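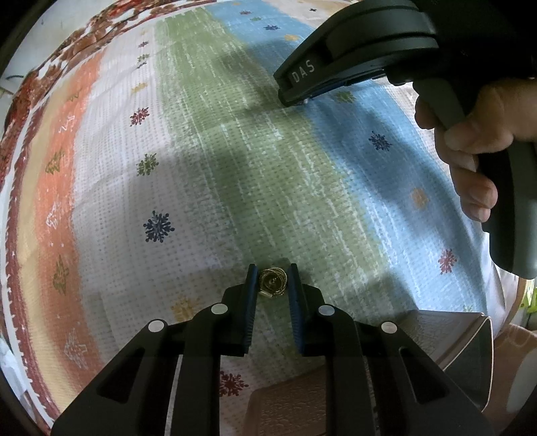

Como guardar toalha de mesa de Natal sem marcar as dobras?

Manee Hemmin
6 de abril de 2023

Boa tarde. Tenho um tecido estampado de Natal que uso na mesa comprida da sala e que este ano ficou posto muito mais tempo do que devia. É às riscas largas (laranja, branco, verde claro, azul claro), com flocos de neve de várias cores espalhados por cima e uma barra castanho-avermelhada com arvorezinhas de um dos lados. Agora quero guardá-lo até novembro e tenho três dúvidas.

A primeira são os vincos. No ano passado dobrei-o em quatro, depois outra vez em quatro, e meti-o no fundo de uma gaveta. Quando o tirei, as marcas das dobras não saíram com o ferro, sobretudo na parte branca. Passei duas vezes, com vapor, e ainda se viam à noite com o candeeiro aceso.

A segunda é a lavagem. Perdi a etiqueta, por isso não sei ao certo de que é feito. Comprei-o na Zarenham, numa altura em que estavam a escoar artigos de Natal, e já não aparece no catálogo. Tenho medo de que o azul-escuro e o vermelho dos flocos larguem tinta para o branco.

A terceira é o sítio. O armário do corredor tem 70 cm de largura por dentro e o tecido é mais largo do que isso. Tenho também uma caixa de plástico com tampa, da Drisden, mas já li que o plástico amarelece os tecidos. É verdade?

Obrigada a quem puder ajudar.

Cherry Mae Gatchalian
Respondeu no mesmo dia

Olá, Manee. Trabalhei uns anos numa lavandaria e tratávamos de muita roupa de mesa, portanto vou por partes.

Lavagem: antes de mais nada, teste as cores. Molhe um pano branco velho em água morna com uma gota de detergente, encoste-o a um dos flocos vermelhos e carregue durante um minuto. Faça o mesmo num azul-escuro. Se o pano sair limpo, pode lavar à máquina a 30 graus, num programa delicado, sozinho ou com outras peças claras. Se sair com cor, lave à mão em água fria, depressa, e não o deixe de molho. Também não o deixe amontoado e molhado no cesto, que é assim que a maior parte das manchas de tinta passa de um lado para o outro.

Guarde-o sempre lavado, mesmo que pareça limpo. As nódoas de vinho branco ou de gordura que hoje não se veem aparecem amarelas em novembro.

Goma: não ponha. Se costuma usar, deixe isso para o dia em que for pôr a mesa.

Vincos: enrole em vez de dobrar. Dobre uma só vez ao comprido, com a estampa para fora, e enrole à volta de um tubo de cartão. Os tubos do papel de embrulho são fininhos, o melhor é pedir numa loja de tecidos um dos rolos vazios, que costumam deitar fora. Forre o tubo com papel de seda ou com um lençol velho de algodão, o cartão simples também mancha com o tempo. Prenda com fita de tecido, sem apertar. Elásticos não.

Para os vincos que já lá estão, borrife água, espere uns dez minutos e passe pelo avesso. Comece com o ferro morno, visto que não sabe a composição, e suba só se o tecido aguentar.

Sítio: o plástico não é assim tão mau se o tecido estiver completamente seco e a caixa não ficar ao sol. Eu prefiro uma capa de algodão. Se dobrar a peça ao comprido e ainda assim o rolo não couber nos 70 cm, ponha-o de pé a um canto do armário, ou debaixo da cama.

Evangelista
Respondeu dois dias depois

Eu penduro as minhas num cabide de calças e nunca tive problemas. Ponho um bocado de esponja na barra para não marcar e um saco de lavanda por causa da traça. Para toalhas muito grandes não sei se dá.

Manee Hemmin
Comentário à resposta de Cherry Mae Gatchalian

Fiz o teste do pano. O azul não largou nada, o vermelho deixou uma sombra rosada muito ligeira, por isso vou lavar à mão. Quanto ao tubo, a retrosaria aqui da rua guarda-me um para sábado. Obrigada às duas respostas.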